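How Do You Teach a Robot to Fold? My Trip to the Mindholm Open Day

Hi again, explorers! Last time we looked at how bread gets its holes. This time I put on my good walking shoes and went to see people teaching robots, and I have been bursting to tell you all of it.

Mindholm is a robot workshop, and every September it opens its doors so that anyone can come in, look around and ask questions. I asked a lot of questions. I think I wore out poor Fidel Leiva, who was showing my group around, but he kept smiling, so I kept asking.

My first one was the one I bet you'd ask too: "Where are the robots?"

Fidel laughed. "You'll meet one at the end," he said. "First you have to meet the teachers."

Learning by watching

Think about how you learned to tie your shoes. Did somebody hand you a long list of instructions? Probably not! Somebody sat next to you and did it slowly, and you watched their hands, and then you had a go (and got a knot, and had another go).

Some robots can learn in a way that's a little bit like that. A person does the job first, and the computer gets lots and lots of pictures of how it went. Afterward the computer hunts through them for patterns. Where were the fingers when the cloth got picked up? Which way did they move next?

But there's a snag. Your hand has four fingers and a thumb, and it bends in all sorts of clever ways. Many robots have only a simple pincher, like a crab! If the robot watched your hand, it would be learning moves it could never do.

So the teachers borrow the robot's hand. They hold a gripper, which is a tool with pinching fingers, and they do the job with that. It's like learning to eat with chopsticks so you can show a friend who only has chopsticks.

The work happens in ordinary rooms, too, with rugs and windows and clocks. Homes are where the folding is, after all!
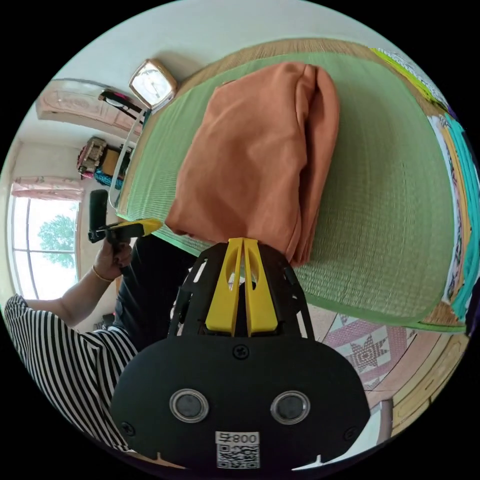 Ready to pinch! The yellow fingers are pointing at a folded orange cloth on a green woven mat.

Look at how the tips of those yellow fingers nearly meet. That's your whole hand when you're a gripper. No thumb, no pinky, just pinch and let go.

My turn (oh dear)

Then Fidel handed me a practice gripper and a dish towel and said, "Fold it in half."

Easy, I thought. I have been folding towels since I was nine!

Well. I pinched one corner and lifted it, and the rest of the towel slid along behind like a sleepy cat. I pinched again and got two layers when I only wanted one. Then I dropped the whole thing on my foot. It took me 11 tries to make something you could call a fold, and even then it looked more like a taco. A girl in my group did it in 4. She was very nice about it.

Why is cloth so tricky? A wooden block stays the same shape wherever you put it. Cloth flops. Every time you touch it, it makes new wrinkles and a new shape, so the robot never sees quite the same towel twice. That's why the teachers do the same job over and over, with the cloth lying a bit differently each time. Fidel told us he once folded for a whole morning and then went home and dreamed about napkins.

I asked if the mistakes get thrown away. Some do, he said, but some are handy. If a teacher drops a corner and picks it up again, the robot may learn how to fix a slip of its own.

Meeting Tendard

At last we got to see the robot! Its name is Tendard, and it's one long arm bolted to a table. Everybody squashed up behind the yellow line on the floor to watch.

Tendard moved slowly. It stopped above the towel for so long that a small boy whispered, "Is it asleep?" Then down it went, pinch, up, over, and it laid one edge on top of the other. The corners didn't quite match, but we all clapped anyway. On the second go it missed the towel and folded a nice big piece of air. We clapped for that too.

Try it at home

You can be a robot teacher with things from the kitchen. You'll need a pair of salad tongs, a washcloth and a friend.

Lay the washcloth flat on a table. Put one hand behind your back and hold the tongs in the other. Now fold the cloth in half using only the tongs, while your friend watches and says nothing at all. When you're done, swap places. Does your friend pick it up faster after watching you? Next, scrunch up the cloth, drop it on the table and start from there. Much harder!

If you have a big family, keep score. My sister's family in Cáceres tried it after I told them on the phone, and my nephew needed 21 tries with the scrunched one. He says his tongs were slippery.

Words to know

Gripper: a tool or robot part that can pinch and hold things.
Pattern: something that happens again and again in a similar way.
Layer: one sheet of something lying on top of another.

Next time I'm off to the Datwood paper mill to find out how old newspapers turn into egg cartons. Send me your questions before I go!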